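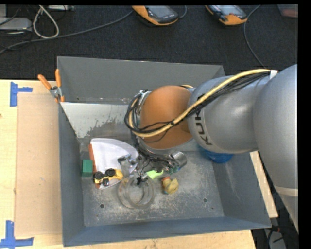
Jhosep Quintero
Customer Messaging Editor

October 26, 2020

How to set up a shared inbox for your customers' messages

If you run a small shop or a studio, the chances are that your customers have stopped ringing you. They send a message on whichever app they happen to have open, at whatever hour suits them, and they expect you to see it. That's lovely when there are five of them. When there are fifty, spread over three apps and two phones, somebody's question about a refund sits unread until the following week, and by then they've gone elsewhere (and told their sister).

A shared inbox puts all those messages in one list that the whole team can open. I set one up in June for Chowdhury, a family fabric shop with four people behind the counter, and I'll take you through it in the same order I did it there. We used Kirora. The menus in Fanar and Titeo have different names but the steps are close enough that you should be able to follow along with either.

Before you start

Set aside a quiet afternoon. You will need the phone that holds your business number, the password for your social media page, and an email address that more than one person can get into. Please don't use your own personal address for this last one! I did that years ago for a friend's bakery and I was still getting their password resets two Christmases later.

Do have a look through your old chats too. At Chowdhury we scrolled back through 252 conversations, with a pot of tea, and wrote down what people were asking. 40 of them wanted to know the opening hours. 28 were asking whether a fabric could be posted as a sample. Keep that list beside you, because you'll use it in step four.

Step 1: Create the account

Sign up with the shared email address and give the account your shop's name exactly as customers know it. It will appear at the top of every chat. Choose your time zone at this point as well – it's tucked away under General, and if it's wrong your away messages will go out in the middle of the morning.

Step 2: Connect your channels

Go to Settings, then Channels, and add one at a time. Start with the quietest. If something goes wrong with it, very few people will notice, and you'll have learnt where the buttons are before you touch the busy one.

For the business number you'll be sent a six-digit code by text, so keep the phone charged and within reach. Once a channel is connected, send it a test message from somebody else's phone and wait until it shows up in the list. Then reply and check that the reply arrives. Only after that should you add the next one.

Old conversations may not come across. In our case they didn't, and we simply left the original app on the shop phone for a month in case we needed to look anything up.

Step 3: Invite your team

Under People, send each person their own invitation. It's tempting to share a single login, but then you can't tell who promised Mrs So-and-so a discount. Give one or two people the Admin role and leave everybody else as Agent, which lets them read, reply and pass a chat on.

Then agree how chats get picked up. We tried having the system hand them out in turn, and it kept giving messages to whoever was at lunch. Now whoever opens a chat presses Assign to Me, and it drops out of the others' list.

Step 4: Write your saved replies

Take out your list of common questions and write one short reply for each. Read them aloud. If you wouldn't say it across the counter, change it. Give every reply a shortcut you'll remember, such as /hours or /sample, and leave a gap at the start for the customer's name.

Five or six is plenty to begin with. Ours had crept up to 40 by the end of the summer and people had gone back to typing everything out by hand, so we had a good clear-out.

Step 5: Set your away message

Say when you'll be back and, if you can, where the answer might be found in the meantime. Something like: "Thanks for your message. We're closed now and will reply after nine tomorrow. Our delivery prices are on the website." Switch it on under Automation, pick your hours, and remember bank holidays have to be added separately.

Step 6: Turn off the old notifications

Go round every phone and mute the original apps. If you skip this, two people will answer the same customer from two different places, usually with two different prices.

If messages stop arriving

Open Channels and look for a yellow mark beside the name. Most often the page password has been changed and the channel needs reconnecting, which takes a minute or so. If there's no mark, log out and back in, then send yourself another test message before you write to support.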